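The Markup

By Samira Darwish
July 2023
7 shares | 2 comments

The Noltitz Laboratory had asked for 500 million. The subcommittee's draft gave it 60, and the press release called this a historic commitment to science.

Dale Beaudoin read the release twice in the hallway. He had written budget summaries for eleven years and had yet to meet a commitment that wasn't historic.

"Sixty is for the detector," said Nguyen, from the majority staff. "The rest comes in the out years."

"Which out years?"

"The later ones." 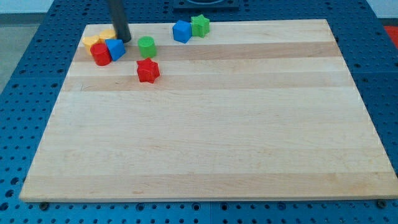 Inside, the chairman praised the detector, which he pronounced two different ways. The member from Millari offered an amendment to restore the full 500 - paid for, she said, by savings to be identified. Dale wrote down "savings" and put a question mark after it. Then he added another.

The amendment failed on a voice vote. She didn't look surprised. By lunch her office had put out a release of its own, about the fight.

Dale called the lab. The director wanted to know if 60 was a floor or a ceiling.

"It's a number in a draft," Dale said. "Ask me in August."

"You're on recess in August."

"Yes," said Dale.

Comments

jindix_reader: Nobody gets a call back that fast from committee staff. Otherwise accurate.

R. in Ohio: So does the lab get the money or not?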